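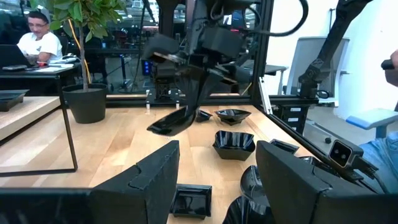 *Wrist view during a dish task. Another arm holds up a square dish, and more black dishes and bowls lie on the wooden tabletop.*

# cropper

Cropper prepares wrist camera video for training manipulation policies. It cuts every recording into episodes, crops the frames to the part of the table that matters, and writes the result in the format that the Sturnudach trainer reads. We use it at Clunov for all tabletop recordings, and the Firville site uses the same version with its own config file.

The repository contains the tool, a small viewer, and the data card for the `black-dishes` set. Model code is not included.

## Why cropping is needed

A wrist camera sees a lot of things that have no relation to the task. People walk by, somebody moves a chair, the plant gets bigger. Our first policies learned from the background more than we wanted, and their results became worse each time we changed the furniture.

A fixed crop did not help, as the camera moves with the arm. Cropper takes the arm pose at each frame, projects the table polygon into the image, and keeps the smallest rectangle that contains it, plus a margin. Pixels inside the rectangle but outside the polygon can be blurred, filled with gray, or left as they are.

The gripper fingers always stay in the crop. We tried to mask them in August and the policy closed too early on thin rims, so please do not turn on `mask_fingers` for new training runs. The option is still there to reproduce old results.

## Installation

Python 3.10 or newer is required.

```
git clone <your mirror>/cropper
cd cropper
pip install -e .
```

For the viewer, install the extra packages with `pip install -e ".[viewer]"`. On a machine without a display, the viewer does not start and gives a long error message about Qt. This can be ignored if you only want to process files.

## Usage

Process one recording:

```
cropper run raw/session_a --config configs/clunov.yaml --out data/session_a
```

Check the crops before you start a training:

```
cropper view data/session_a --every 35
```

The second command shows every 35th frame with the polygon drawn over it. If the polygon swims against the table edge while the arm is moving, the time offset is wrong. Run `cropper sync` again and do not try to repair it with a larger margin.

### Main options

| Option | Default | Meaning |
|---|---|---|
| `margin_px` | 12 | Extra pixels on each side of the rectangle |
| `outside` | `blur` | `blur`, `gray` or `keep` |
| `min_visible` | 0.4 | Drop the frame when less of the table polygon is visible |
| `mask_fingers` | `false` | See the warning above |
| `split_on` | `pedal` | `pedal` or `idle` |

With `split_on: idle`, an episode ends when all the arms stand still for 2 seconds. Slow operators get too many short episodes this way. The pedal is better if you have one.

## Data card: black-dishes

**Content.** 558 episodes of teleoperated handling of dishes and bowls. All of them are black and glossy, in several shapes: square, round, hexagonal, and deeper ones with a faceted wall.

**Tasks.** Pick a named shape, move a dish to a free spot, pass a dish from one arm to another, set a tilted dish flat.

**Per frame.** Wrist images, joint positions, gripper opening, arm pose in the table frame, and an episode label.

**Why this material.** Black glossy surfaces are hard for depth estimation. The stereo depth has holes on the inner walls, and the highlights move when the camera moves, so a matcher that looks for bright spots will follow the lamp and lose the dish. We wanted a set where a policy cannot solve the task by color. Shape and rim are the only useful cues.

**Annotation.** Each episode has one text instruction and a success flag, both given by the operator. Pak-hei Yuen checked the flags afterwards and corrected those where the dish was released too high and bounced. Masks of the single dishes are available only for the validation part.

**Privacy.** The raw wrist video can show people and desks behind the table. Only cropped files with `outside: gray` may leave the lab. Blur is fine for internal use, but we do not consider it strong enough for sharing.

## Known problems

- When another arm reaches over the table, its links are inside the polygon and so they stay in the crop. The detector sometimes labels a dark link as a dish. A filter that uses the joint positions of the other arms is in the branch `arm-filter`, not merged.
- Dishes held high can leave the projected polygon. Set `lift_height` in the config to extend the polygon upward. Without it, a raised dish may be blurred together with the background.
- Two dishes which overlap in the image are often merged into one mask, as the border between black and black is very weak.
- Round dishes standing on their edge are confused with bowls.
- `cropper sync` needs some arm movement at the start of the recording. If the arm waits, it returns offset zero and gives no warning.

## Contributing

Please open an issue before a large change. For a wrong crop, attach the config, the output of `cropper info`, and the frame index. A screenshot alone does not give us the arm pose, and we cannot reproduce the problem from it.

Tests run with `pytest tests/`. The projection tests need the small calibration files, which are fetched by `scripts/get_calib.sh`.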